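卒業研究報告
手持ちグリッパによる教示データの「ぶれ」と模倣学習の成功率について
ヌワンディ・ジュベール(Nandi Joubert) 共同実験者:ゾドワ・シトレ(Zodwa Sithole) 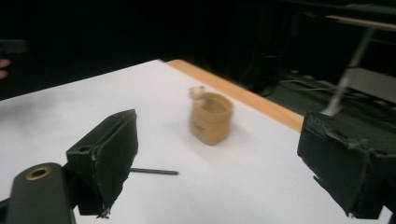

模倣学習でロボットに物の持ち運びを教えるとき、教える側の人間がどのくらいの速さで手を動かすのがよいのか、という素朴な疑問からこの研究は始まりました。私たちの研究室では、手首のところにカメラを付けた手持ちグリッパを人が握り、机の上で作業をやって見せ、その映像と手先の軌道をまとめて方策の学習に使っています。速く動かせば一日にたくさん集められますし、ゆっくり動かせば一本一本はきれいになります。先輩方に聞いても答えは人それぞれで、それなら自分たちで測ってみようということになりました。開いた二本の指のあいだに薄茶色の円筒形のカップが立ち、その輪郭が流れてしまっているようなコマは、集めたデータのあちこちに出てきます。カップの下のほうにある小さな印字も、こうなると文字としては読めません。人間の目には「カップだな」とわかりますが、学習する側にとってどの程度の痛手になるのかは、集め始めた六月の時点では私たちにも見当がついていませんでした。

1.課題の設定

扱った作業は、机に置いたカップへ小さな物を入れる、という単純なものです。最初はカップを皿に重ねる作業も候補に入れていたのですが、失敗の判定がどうしても人によって分かれてしまい、シトレさんと二晩ほど議論した末に外しました。入ったか入らなかったかであれば、さすがに意見は割れません(縁に引っかかって止まった場合だけは少しもめましたが、最終的に失敗と数えることにしました)。

机は研究室にある天板の白いもので、カップの位置は毎回ずらしています。照明は机の上だけを照らし、まわりは暗くしました。背景の物が学習に影響するのをなるべく避けたかったためですが、暗くしたぶん露光時間が延び、ぶれが出やすくなるという面もあります。この点は最後の章でもう一度触れます。

2.データの収集

収集には、研究室で Jikell と呼んでいる記録用の道具一式を使いました。グリッパの指には黒い緩衝材が巻いてあります。使い込むうちに端のほうがめくれ、細かく裂けてきて、そのひらひらした部分も映像に入り込みます。巻き直すかどうかはかなり迷ったのですが、途中で見た目が変わるほうがかえって怖いと思い、収集が終わるまでそのままで通しました。

教示は二つの条件で行いました。一つは「普段どおり」の速さで、操作者が自然だと感じる速度で動かします。もう一つは「ゆっくり」で、メトロノームの音に合わせて手を進めます。文章にすると簡単そうですが、ゆっくり動かすというのは思いのほか腕にこたえる作業で、ジュベールは初日の夕方に肩が上がらなくなりました。翌日からは、20本ごとに操作者を交代するという決まりを作りました。交代の時間にお茶を飲みながら軌道のグラフを眺めるのが習慣になり、あとから思えば、手首の角度の癖に気づいたのもこの時間のおかげです。

最終的に使えたのは、普段どおりの条件で151本、ゆっくりの条件で131本でした。時刻同期がずれていたものや、操作者がくしゃみをして軌道が跳ねたものなどは除いてあります。本数に差がついたままでは比べにくいので、学習のときには普段どおりの側から無作為に抜き出し、両方を131本にそろえました。

3.ぶれの測り方

ぶれの量には、画像のラプラシアンの分散を使いました。値が小さいほど画像がぼけている、という昔からある指標です。ただ、画面全体で計算すると困ったことが起こります。指はカメラと一緒に動くため、手をどれだけ速く振っても画面の中ではあまり流れず、その輪郭が値を押し上げてしまうのです。はじめの二週間はこれに気づかず、速さを変えても指標がほとんど動かないので、計算の間違いをずいぶん探しました。結局、左右の指と本体が映る領域をマスクで隠し、残りの部分だけで計算するようにしたところ、手先の速度ときちんと対応した値が出るようになりました。マスクは手作業で一枚作り、全部の映像に同じものを当てています。指の開き具合によっては少しはみ出しますが、今回の目的には足りると判断しました。

4.学習と評価

方策の学習には、研究室の共用計算機 Abernathy を使わせてもらいました。ネットワークの構成は二条件で同じにし、乱数の種だけを変えて何度か学習を繰り返しています。評価はロボットアームに同じ形の指を付けて行い、カップの初期位置もあらかじめ決めた一覧に従いました。評価の試行は全部合わせて906回です。数字で書くと一行ですが、途中でカップを戻しに行く役は二人で交代しながら務めたので、机まで何度往復したのかは考えたくもありません。

結果として、成功率はゆっくりの条件で学習した方策のほうが高くなりました。ただし差は私たちが予想していたよりもずっと小さく、乱数の種によっては順位が入れ替わることもありました。むしろはっきり現れたのは失敗の仕方の違いです。普段どおりの条件の方策は、カップの真上まではすっと近づくのに、物を離す瞬間が早すぎて縁に当ててしまう失敗が目立ちました。ゆっくりの条件の方策は、離す位置は正確なかわりに、カップの手前で止まったまま動かなくなることがありました。教示の中で手がほとんど止まっている時間が長かったので、その「止まり」まで一緒に覚えてしまったのだと考えています。

そこで追加の実験として、普段どおりの教示のうち、物を離す直前の区間だけをゆっくりにした教示を少数集め、混ぜて学習させてみました。縁に当てる失敗は減り、手前で止まる失敗も目立って増えることはありませんでした。本数が少ないので強いことは言えませんが、全体をゆっくりにするよりも、大事なところだけ丁寧に見せるほうが、教える側の肩にもやさしいように思います。

5.残った問題

一つは照明です。先に書いたとおり、暗い部屋では同じ速さでもぶれが大きくなります。今回の差が手の速さそのものによるのか、露光時間との組み合わせによるのかは切り分けられていません。明るい部屋で同じ本数を取り直すのがいちばん素直なのですが、時間が足りませんでした。

もう一つは操作者の人数です。二人だけでは、どうしても二人の癖が結果に混ざります。シトレさんは手首を少し内側に倒して近づく癖があり、ジュベールはカップの手前で一度ためらう癖があります。この「ためらい」が、手前で止まる失敗の原因の一部になっている可能性は否定できず、次に引き継ぐ方にはぜひ操作者を増やして確かめていただきたいです。

マスクの画像と評価用の初期位置の一覧は、研究室の共有フォルダ Prurell に置いてあります。マスクはグリッパの指を交換すると合わなくなるので、使う前に必ず最初の数コマに重ねて確認してください。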